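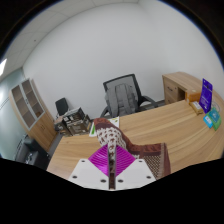

Clivora Cloth Folding Demonstrations

Release 3. Maintained by the Nundivano manipulation group.

Summary
Clivora holds 863 demonstrations of folding cloth on office furniture, recorded with hand-held grippers. Operators hold the gripper and do the task directly. No robot arm is needed at collection time. Of these, 646 are in the training split and the rest are held out by room.

Contents
Each episode is one folder with the wrist video, the gripper pose track and the jaw opening. Poses are in metres, relative to the first video image of the episode. Jaw opening is in millimetres and is set to zero at the start of each session. 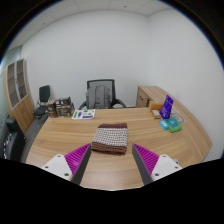 An episode starts with the jaws open and ends when the operator releases the cloth and backs away. Regrasps are kept. Episodes with lost tracking for more than 13 consecutive images are moved to the rejected folder and are not counted in the totals.

Other items on the work surface are left in place and are not labelled. Lighting is whatever the room has.

Known issues
Lens distortion is not corrected. Use the calibration file in the Istlow folder before computing any distances. Patterned fabric is over-represented, and plain dark cloth is rare. 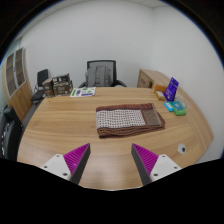

Can I train on the video without the pose track?
You can, but the action labels are computed from poses, so you would need to supply your own. The Venter loader has a video-only setting for pretraining.

Licence
Research use only. See LICENCE.txt.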